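FOR IMMEDIATE RELEASE

August 6, 2024

Clekari Opens Free Laundry and Folding Room for Families in Briltitz

BRILTITZ – Clekari, the neighborhood clothing exchange, has opened a free laundry and folding room next to its sorting hall on Fostitz Street. Families can bring in their own washing, use the machines and the long tables at no charge, and take home clothes from the exchange racks on the way out. The room is open now, and we are delighted to finally have people in it!

The idea came out of the exchange itself. Clekari takes in outgrown and unwanted clothing, sorts it, washes it and puts it back out for anyone who can use it. Over the past year the group handled 2,983 pieces, most of them children's wear, and nearly all of it was washed at home by the people who helped out. Bags went out in the evening and came back whenever they came back. Some weeks the racks were half bare while three full loads sat in somebody's hallway.

"We kept losing track of things," said Iraklis Kourkoulas, who coordinates the exchange. "A family would ask for winter coats in a certain size and I knew we had them, I had seen them, and they were in a bag in a car somewhere across town. Now the coats come in, they get washed next door, and they are on the rack the same day if the dryers are free."

Work on the room started in May. The space had been a storeroom, with no water and one working outlet, so the first weeks went to plumbing and wiring. Janjua, the hardware store on the corner, supplied the shelving and let Clekari have the paint at cost. The floor was sealed last, and it took two tries (the first coat stayed sticky for days).

There are nine washers and nine dryers, four folding tables, a sink for soaking, and a wall of open bins where clean clothes wait until they are sized and hung. One table is lower than the others so that people can fold sitting down, and it has already become the most popular spot in the room. A kettle is on its way.

Visitors book a slot of up to two hours by phone or at the front counter. Up to 15 households can be scheduled on a busy day, and walk-ins are welcome whenever a machine is open. Detergent is provided, including an unscented one. Bring your own if you have a favorite. Comforters and rugs are too heavy for the machines, so please leave those at home.
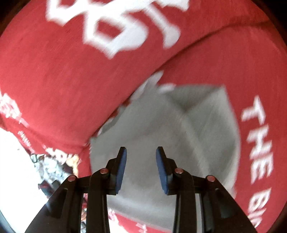
Sorting by fabric and color gets its own table, and new helpers start there. Cotton shirts and jerseys go in one pile, heavy knits in another, and anything with a zipper is closed before it goes near a washer. Reds get the most attention, because one new red shirt can turn a whole load of school socks pink. Printed pieces are turned inside out as well, so something like the red fabric with the big white graphic would be washed that way, apart from any gray cloth lying with it. Helpers check the care label if there is one, and if there isn't, the piece goes on cold. Stains are treated at the sink first, and anything that doesn't come clean is set aside for the rag bin or for the sewing group, who can get a surprising number of patches out of a worn-out sweatshirt.

The sewing group meets in the same room once the last dryers have stopped. Ashraful Kanagaratnam, who leads it, said the new tables have made a real difference.

"We used to cut patterns on the floor," Kanagaratnam said. "Now I can lay out a whole sheet and still have room for the iron. Last time we hemmed school pants until well after closing and no one wanted to go home. If you can sew on a button, come. If you can't, come anyway and we'll show you."

A start-of-school clothing day is next on the list. Clekari hopes to have 300 washed and sized outfits on the racks by then, and donations are very welcome. The exchange is shortest on boys' pants, rain jackets and plain T-shirts in the larger children's sizes. Clothes do not need to be washed before they are dropped off, though they should be dry. Please empty the pockets! So far the team has found a set of house keys, several crayons and a library card, all of which can be claimed at the counter.

Anyone who would like to help with sorting, washing or mending can sign up at the same counter. Shifts are two hours long and no experience is needed. Children are welcome with an adult, and there is a box of mismatched socks waiting for anyone who enjoys a challenge.

About Clekari

Clekari is a clothing exchange based in Briltitz. It collects, washes, mends and gives away clothing for children and adults. All of its services are free and open to everyone in the area.

Press contact

Iraklis Kourkoulas, Clekari, Fostitz Street, Briltitz. Interviews and visits to the laundry room can be arranged through the front counter.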